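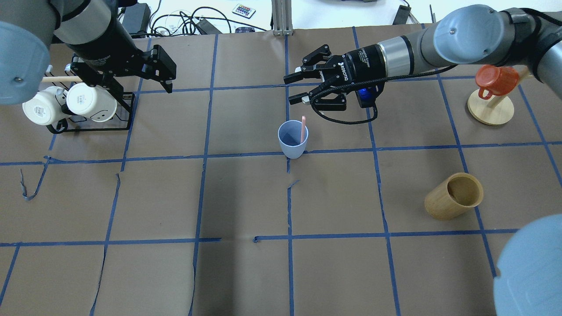 Tasteo Gooseneck Kettle

Home > Kitchen > Coffee and Tea > Kettles

A small electric kettle for pour-over coffee and loose tea. It holds enough water for two large mugs, heats to the temperature you set, and keeps it there until you lift it off the base. The narrow spout gives a slow, steady stream that is easy to aim.

In stock. Ships in 2 business days.

What's in the box
Kettle with lid
Heating base with attached cord
Measuring scoop
Printed guide

Details
Maker: Seneo
Body: brushed stainless steel
Handle: heat-resistant plastic, black
Capacity: 16 ounces to the lower line, 27 ounces to the fill line
Cord length: 30 inches, wraps under the base
Hold time: 15 minutes, then shuts off
Colors: steel, matte white 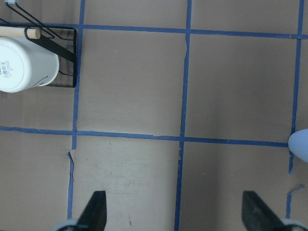

Blue tape grid on a tan surface, with a black rack at upper left.

How it works
Fill the kettle, set it on the base and turn the dial. The display shows the set temperature first and then the current one. When the water is ready the base beeps once. You can turn the beep off by holding the dial in until the light blinks.

For green tea, start at 175 degrees. Black tea and most medium roast coffees do well between 200 and 205. Dark roasts can go a little lower if the cup tastes bitter. If you live at high altitude, the water will boil before it reaches the top setting — the base detects this and switches to hold.

The kettle will not heat when empty. If it shuts off with water inside, check that you are above the minimum line and that the bottom of the kettle is dry.

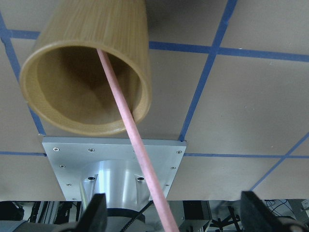
Pouring with a gooseneck takes a few tries. Start with a thin stream in the center of the grounds, wait half a minute, then pour in slow circles out toward the filter. If you brew straight into a cup, use one with a wide, open mouth, like the tan wood-grain cup in the photo, so that the dripper sits over the opening and you can check the level by lifting one side. Narrow mugs work too, but it is easier to overfill them. The spout on this model reaches over drippers up to five inches tall with no need to tilt the kettle far.

Cleaning and care
Wipe the outside with a damp cloth. Do not put the kettle or the base in the dishwasher. In areas with hard water you will see white scale on the bottom after a few weeks. Fill to the lower line with equal parts water and white vinegar, bring it to a boil, let it stand and rinse well.

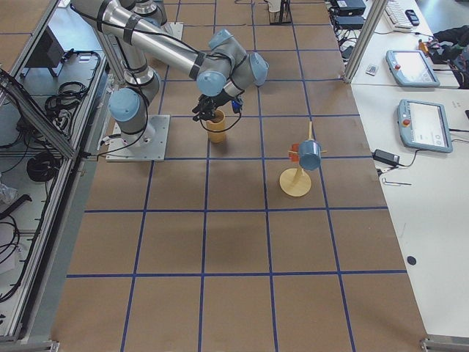 Repeat once if any scale is left. Do not use steel wool, which will scratch the inside and make scale stick faster. The lid comes off completely for drying. Leave it off overnight if you plan to store the kettle for more than a week or so.

Related items
Samir Glass Dripper, size 2
Isis Paper Filters, box of 100
Isis Tea Strainer

The Samir dripper is sold separately and fits most standard cups. The filters fit both the Samir and other size 2 cone drippers.

Warranty and returns
The base and kettle are covered for 11 months against defects in normal home use. Scale damage and drops are not covered. Unused kettles can be returned within 30 days in the original box. Replacement lids are sold separately — please check the number stamped under the old lid before you order, as lids made before September have a different hinge.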